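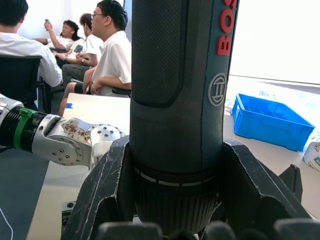
Robles tool desk, first reply: Please do not open the housing yet. If the collar with the white dashes turns freely and the chuck ring does not, the trouble is usually in the setting and seldom in the gears. Set the collar to the lowest position, take out any bit, and write again with what you feel in your hand.

Ticket: cordless screwdriver, chuck ring hard to turn
Opened from: Clasance repair bench, Branavville
Opened: July 20, 2023
Priority: normal
Status: closed

Original message

Good morning. We have one cordless screwdriver, dark blue and grey, with the black rubber grip. It is used for the cabinet hinges and for the small covers on the Drullness shelves. Since yesterday afternoon the chuck ring is very stiff. I can turn it by hand but only with much force, and when I close it on a bit, the bit is not straight. The motor sounds normal to me. The battery was charged in the night.

The tool was bought in March and is number 28 in our bench list. It has not fallen on the floor, as far as I know, but three people share it and I can speak only for myself.

Entry 1, from the bench

I did as you wrote. Collar at the lowest position, no bit inside. The collar clicks well from one dash to the next. The ring under it is still stiff, and there is one place in the turn where it almost stops. I ran the motor for 60 seconds without load. No smell, no strange noise.

Entry 2, from the tool desk

Thank you, that helps. One hard place in the turn means dirt or a small chip between the ring and the jaws. Take the battery off first. Hold the tool with the chuck down, open the jaws completely, and tap the side with your palm. Then use a dry brush. No oil at this moment, please.

Entry 3, from the bench

Battery off, jaws open. After some tapping a little grey dust came out, and then one thin curl of metal, maybe from a screw head. I brushed it two times. The ring is better but I would not call it good. The ridges on the ring also had old glue in them, so I cleaned these with a toothbrush and a bit of alcohol on a cloth. I kept the alcohol away from the rubber grip -- on another tool it made the rubber sticky.

Entry 4, from the tool desk

Good. Now open and close the jaws fully, ten times, slowly. If the hard place moves, there is still something inside. If it stays in the same position, a jaw is damaged and we will send the part.

Entry 5, from the bench

It moved. I brushed again and a second, smaller piece came out. After this the ring turns with two fingers. I put in a new bit and it sits straight. I drove 12 hinge screws in scrap pine at a low setting and all went in clean.

One question: the old bit has a burr on its shank. Could this be where the metal came from?

Entry 6, from the tool desk

Very possible. Throw that bit away and look at the others in the same box. You can close the ticket if the ring is still free tomorrow.

Entry 7, from the bench

Checked this morning, still free. Two more bits from the box had the same burr and are in the scrap bin. New box ordered from the Robles list. Closing.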